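Sorcha Kinnear
Thread: buying a used compact wagon, start to finish

1/ I bought a used Rutherford Iltura wagon this spring after looking since December. A few people asked how I went about it and what I'd check again, so I'm putting it all in one thread.

2/ My old car was a two-door and the back seat was useless. I wanted a wagon with a manual transmission, cloth seats and a spare tire. That last one cut the list down a lot. Many newer cars come with a can of sealant and a small pump.

3/ I drove three cars. The first was a Fadum hatchback with a nice engine and very poor rear visibility. The second was another Fadum, newer, with a clutch that slipped in fourth. The third was the Iltura.
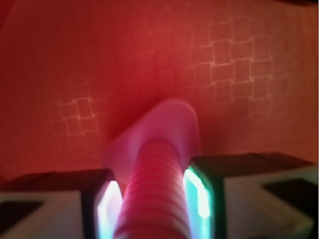
4/ The Iltura had one previous owner and a folder of service receipts. Read the receipts before you drive the car. You want to see oil changes at regular gaps, and you want the mileage on each one to go up in a way that makes sense.

5/ I asked to see the car cold. If the seller has warmed it up before you get there, come back another day. A rough start or a rattle in the first minute can go away once the oil is moving, and you'd never hear it.

6/ On the test drive I did a few miles in town and a stretch of highway at 70. Radio off, fan off. There was a light hum from the rear that changed with speed. My mechanic put it down to a wheel bearing and she was right.

7/ The inspection cost me $100. She put it on the lift, checked for rust along the sills, pulled the codes and measured the brake pads. The rear pads were close to done. Front ones had plenty left.

8/ I took the written report back to the seller and asked for $1000 off. We settled a little short of that. I don't think I would have gotten anything if I had only said the brakes felt soft.

Things I'd do in the first week with any used car:

- Change the oil and filter, even if the sticker says it's fine.
- Check the date codes on the tires. Mine had good tread but were older than I expected.
- Look under the spare for water. A leaking tail light seal will fill that well and you won't smell it until summer.
- Replace the cabin filter. Mine had leaves in it. 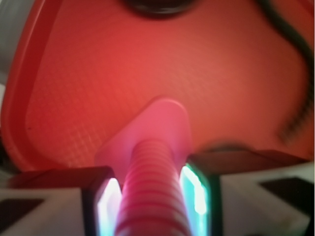 - Test every light with someone standing behind the car. One of my reverse lights was out.
- Read the fuse chart in the manual and put a few spares in the glove box.

9/ Running costs so far. I've put 2548 miles on it. Mileage is better than the old car on the highway and slightly worse in town, mostly because it's heavier. Insurance went down a little.

10/ Complaints: the cup holders are behind the shifter where you can't reach them, the wipers leave a strip on the passenger side, and the rear seats don't fold completely flat. I put a folded blanket there when I carry anything long.

11/ Someone asked why I didn't get the Fadum with the bigger engine. I don't tow and I don't need it. The timing belt was also due on that one and the seller wouldn't move on price.

12/ The wheel bearing gets done next week. I'll post what it cost when I have the bill. If you have the same wagon and found a wiper blade that sits right on the passenger side, let me know which one.

More from this author
Winter tires on a second set of wheels
Fixing a sticky trunk latch
What the dealer wanted for a spare key
Flesisero roof bars, one year in

Contact | Copyright Sorcha Kinnear | Back to top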